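FOR IMMEDIATE RELEASE
16 Apr 2018

Flerkoneck to equip Irnthorpe packing site with handling robots

Homeware supplier Flerkoneck has approved a budget for robot handling equipment at its Irnthorpe site and has chosen the integrator Jondville to supply it. The first cells will be installed in July.

The order covers up to eight robot arms, with grippers, wrist cameras, guarding and a service contract. Flerkoneck will take the arms in stages. Payment for each stage falls due when the cell has passed its acceptance test on the shop floor, using the company's own stock.

Irnthorpe has packed woven storage, trays and small household goods since 1992. The site currently handles 817 product lines, many of which change with the season. Most of the sorting and stacking is done by hand at benches, and the benches will stay in use during and after the changeover.

Flerkoneck looked at fixed automation first. Quotes were obtained for a conveyor line with dedicated pick stations, but the line would have needed new tooling for a large share of the range and a longer shutdown than the site could accept. Robot arms at standard benches cost more per station to buy. They can be moved, and a cell can be given a different product without new mechanical parts in most cases.

The budget is split under separate headings for equipment, installation, training and spares. Training was given its own heading after an earlier purchase of strapping machines, where it had been left to come out of general running costs and was cut short. Spares will be held on site, including gripper fingers, cables and one complete wrist camera. Electrical work and changes to the floor layout are being paid for from the existing building budget and do not form part of the order.

Jondville was selected from seven bidders. Each was asked to give a price for the full term of the service contract as well as for the hardware, and to state which items in the range its equipment would not be able to handle. Bids that gave a hardware price only were returned for completion.

Woven goods were set as the main test category. Rims and weaves vary from one basket to the next, open mesh lets the bench surface show through, and baskets of different colours and patterns are often handled together, with one resting over part of another.
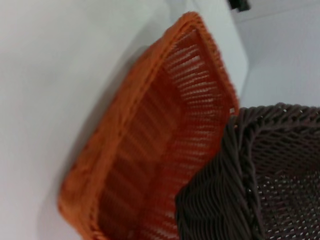

Acceptance terms for this category are stricter than for boxed goods. A cell that marks or distorts a rim will be counted as having failed on that item, even if the item reaches the correct place. Items that cannot be handled reliably will remain with the bench teams, and the agreed list will be reviewed when the service contract comes up for renewal.

The software that plans the arm movements is licensed from El Idrissi. The licence is charged per cell and starts on acceptance, so Flerkoneck will not pay for cells that are still being set up.

No jobs at Irnthorpe will be lost as a result of the order. Bench staff will be offered training as cell operators, and those who prefer to stay in their present roles may do so.

A decision on equipment for the company's returns area will be made separately, once running costs for the first cells are known.

Notes to editors

Flerkoneck supplies storage and household goods to shops and mail order firms. Jondville designs and installs handling equipment for packing and warehouse sites.

Press enquiries should be sent to the Flerkoneck press office at Irnthorpe. Site visits cannot be arranged during installation.

ENDS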